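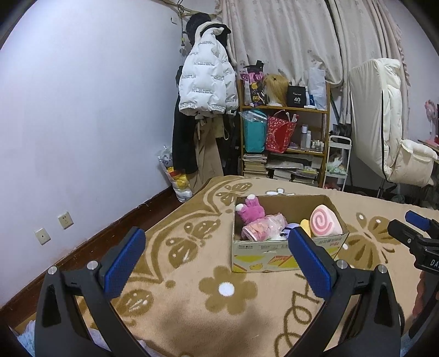

Acta de la reunión de seguimiento del servicio de recogida de datos con pinza manual

Lugar: sala pequeña de Oltside, con conexión remota. Inicio a las 16:00.

Asisten: Tsz-kin Wei (coordinación), compras, el equipo de aprendizaje, soporte técnico y, hasta el punto 3, dos personas de Groltbridge, la empresa que ofrece el servicio.

1. Acta anterior

Se aprueba con una corrección: el kit en revisión es el Fluvgate de dos pinzas, y no el de una sola, como figuraba en el apartado de precios.

2. Estado de la prueba

Groltbridge presenta el material de la primera entrega. Son 274 grabaciones hechas en 11 viviendas, todas con el kit Fluvgate y con objetos domésticos: peluches, ropa, cajas de cartón, envases de plástico. La tarea más repetida es meter y sacar objetos blandos de una caja puesta sobre la cama.

El equipo de aprendizaje ha revisado casi 300 fragmentos sacados de esas grabaciones. Valora bien la variedad de las habitaciones. Pide que no se ordenen antes de grabar: interesan los estantes llenos, las mantas con dibujos y los objetos envueltos en plástico transparente, que dan más problemas al modelo que una mesa despejada.

Se comenta que las almohadillas azules con textura se distinguen bien sobre fondos marrones y beis. Falta comprobar qué pasa con objetos del mismo color. Groltbridge puede suministrar otro color de almohadilla, sin coste, con el siguiente envío.

Tsz-kin Wei pregunta si la segunda pinza debe verse siempre. El equipo de aprendizaje responde que no es imprescindible, siempre que las dos señales estén sincronizadas. En la entrega hay tramos en los que una de las dos aparece solo en parte y se consideran utilizables.

3. Incidencias del kit

Soporte técnico informa de holgura en los pivotes de una de las unidades. Se ha abierto la incidencia 1962. Groltbridge propone cambiar la pinza completa y recoger la defectuosa; se acepta. Mientras tanto se sigue con la unidad de reserva.

También se pide un manual en español. El actual está solo en inglés y quienes graban en casa han tenido que llamar para la calibración inicial. Groltbridge se compromete a entregar un borrador en octubre.

Las dos personas de Groltbridge salen de la reunión.

4. Comparación con la oferta de Tseng

Compras resume la oferta alternativa. Tseng alquila el equipo por meses y deja el reclutamiento de participantes a cargo del cliente. Groltbridge incluye participantes, revisión y entrega de los archivos — también el borrado, si alguien retira el consentimiento. El precio mensual de Tseng es menor, pero no cubre reparaciones.

Soporte técnico prefiere Groltbridge por la reposición de piezas. El equipo de aprendizaje querría probar la pinza de Tseng antes de opinar. No hay acuerdo sobre este punto y se deja para la próxima reunión.

5. Privacidad

Se repasa el texto de consentimiento. Debe decir con claridad que en las grabaciones se ve la habitación entera, con ropa, libros y demás pertenencias, además de las manos de quien graba. Compras enviará la nueva redacción a asesoría jurídica.

6. Acuerdos

Prorrogar la prueba con Groltbridge en las mismas condiciones.
Solicitar a Tseng una unidad en préstamo. Responsable: compras.
Cerrar la incidencia cuando llegue la pinza de sustitución. Responsable: soporte técnico.
Preparar una lista de objetos azules para la siguiente tanda. Responsable: equipo de aprendizaje.

7. Ruegos y preguntas

Soporte técnico pide que las cajas de envío del kit se devuelvan con las espumas interiores. En la última devolución faltaban dos.

Se levanta la sesión a las 17:20. Redacta el acta Tsz-kin Wei.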